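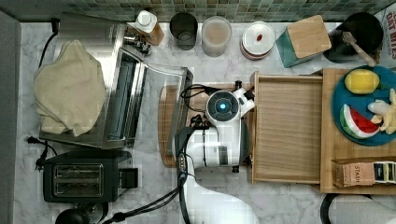

Kitchen counter cell, Clumgate bench. Arm over the small board, toaster oven door open.

August, 9:20

Took over the cell from Ekkachai for the rest of the month. Writing down how it is set up now, as the old entry still has the layout from before the counter was changed.

Base bolts checked first. Two on the wall side had backed off a little, the rest were fine. All of them now at the torque on the Ornstead card, and I put fresh paint marks across the heads. Please look at the marks before a run and don't re-torque unless a line is broken.

Cables. The bundle leaves the arm to the left and goes along the counter. Yasmine wanted the loop over the joint shorter, but with less slack it pulls tight when the wrist rolls past 164 degrees. Left it long. The soft limit on that axis stays where Zineb set it. If the loop starts to catch on anything, move the thing it catches on and leave the clamp alone.

The oven door opens toward the arm, so run the Farouk collision check with the door down as well as up. It only had the closed position in it until this morning.

11:45

Wrist camera and fingers.
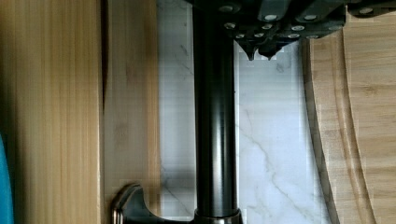

Page last changed: August, 16:10, by Nesma Ouali

The fingertips come down over the strip of marble between the boards, and I used that strip for the touch-off. Stone is better than wood for this, as the boards shift when you lean on them. Lowered at 20 mm/s to start with, then slower for the last bit. Three tries, all close enough to each other to keep the middle one.

Went over the screws in the gripper plates with the small driver. One took nearly a quarter turn, the others none. No thread locker on it yet — ask Yabsira which kind she used last time, I don't want to mix them.

Wiped the plates and the fingertips with a dry cloth only. Alcohol left a haze on the last pair.

Grip force was at 65 percent in the Pulico settings when I opened them. I don't know who changed it or when. Put it back to 40 0 — typo, should read 400 on the raw scale, the page doesn't take percent for that field.

Still open:
Spare fingertips, order with the next batch
Label both ends of the camera cable
Repeat the touch-off after the arm has been on for an hour, to see if it drifts
Ekkachai to send me the old offsets so I can compare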